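Katon replacement finger pads, soft blue, pack of two pairs
Reviewed by Inês Bragança

I look after the hand-held grippers at Oltdale, so I go through finger pads the way other people go through socks. The old ones had gone shiny and hard, and I'd been wiping them down every Thursday and pretending that helped. It didn't, so I finally ordered the Katon set.

Fitting them is easy enough once you've got the old glue off (which is the miserable part – budget 35 minutes per gripper and have a plastic scraper handy!). I put a tiny drop of light oil on the pivot pins while I had everything on the bench, then opened and closed the fingers by hand a few times to make sure both sides moved evenly. One pad went on a hair crooked the first time and I had to peel it and start over. The adhesive forgave me once. I wouldn't try it twice.

For checking the grip I like drink bottles, with the ribbed faces lined up on either side of the clear part below the label. Pocari Sweat is good for this, with those tall rounded panels down near the base. 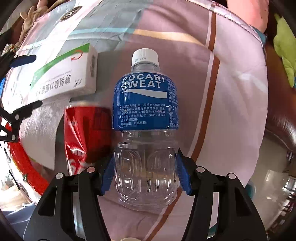 Tanvir Cassim wrote in to say he'd leave any new pads overnight before putting load on them, and that he cleans his with plain water only, having ruined a set from Tallerura with alcohol. Fair point on the overnight wait – I gave mine 3 hours and one corner has started to lift.

Price is a bit steep for what they are, and the instructions are one folded sheet with drawings the size of a stamp. I'd still buy them again over the Pramanik ones, which were too stiff for my liking. Four stars, and please, Katon, sell the glue separately.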